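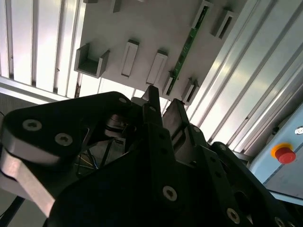

Lundgren two-finger gripper on trial at Stavley

The Stavley workshop has had the Lundgren gripper kit on loan since April, and members can book time on it until the loan ends. The kit comes with the gripper, a wrist camera, a practice panel with slotted holders and a set of circuit board strips to place in them. Setting up took us almost 30 minutes, including the camera.

We ran 400 placements over the trial. The gripper dropped 7 strips, mostly when we raised the arm speed above the default. The fingers are easy to change with a hex key. The printed manual is thin and the wiring page needs a clearer drawing.

Lundgren also offers a service plan, which we have not tried. Bookings are through the front desk on Wednesday, up to 17 slots.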